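Home Shop Repairs Consign Our Story Contact

ABOUT US / WHO WE ARE

Why Wirna exists, and what we don't believe

3 min read
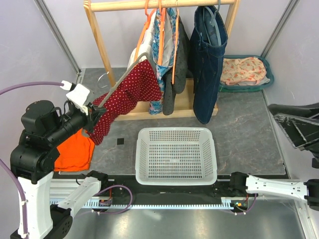

Wirna is a second-hand clothing and mending shop. We opened in January with one rented room, a sewing machine and a fair bit of doubt about the trade we were joining. The doubt hasn't gone away, and we think customers are better off for it.

Arash Soltani spent seven years buying stock for a discount chain before he started the shop. He saw the word "sustainable" go onto swing tags without anything changing in the garment behind the tag. Same cloth, same thread, same seams that let go at the underarm. When he asked what the word meant he was sent a brochure. He still has it and will show you if you ask, though he gets a bit worked up.

Mehrangiz Najafi runs the repair bench. She learned from her aunt in a tailoring shop called Mazandarani, where the rule was that you turned a garment inside out before you said a word about it. We still do this. A coat can have a lovely colour on the outside and a lining held in with glue.

Some things we get asked about.

Does buying second-hand save the planet? We doubt it, at least on its own. If you buy four used shirts in place of one new one, we'd want to see the sums. We have read plenty of claims about litres of water saved per pair of jeans, and they seldom agree with each other, so you won't find a number like that on our walls.

Do we take everything? No. Of the last 92 bags brought to the counter, 47 had nothing in them we could put on a hanger in good conscience. People are sometimes offended. We would sooner say no at the counter than take the bag, smile, and pay to have it carted off later. We also don't say we'll "find it a good home", as we've looked into where a lot of that clothing goes and weren't impressed.

Is "vintage" worth more? Sometimes. Often it only means old. We put the decade on the ticket if we can work it out from the label or the zip, and leave it blank if we can't.

Do we use a pricing app? We tried one called Jostico over the winter. It valued a torn windbreaker higher than a wool overcoat. Mehrangiz does the prices in pencil now.

Our mending thread comes from Danodau, a small supplier that lets us send back a bad spool without an argument. We tested it by washing the same patched knee until we were sick of looking at it. The patch held. One knee isn't proof of much, but we had been through worse thread by then.

We've done 2392 repairs to date, mostly hems, zips and pockets. A few came back. Where the fault was ours we fixed it free, and where the cloth had simply had enough we said so and didn't charge for looking.

If a repair will cost more than the thing is worth to you, we'll tell you before we thread the needle. Consignment terms are on the Consign page, all of them, in normal-sized type. Please read them before you bring anything in.

Page updated Feb 2, 2018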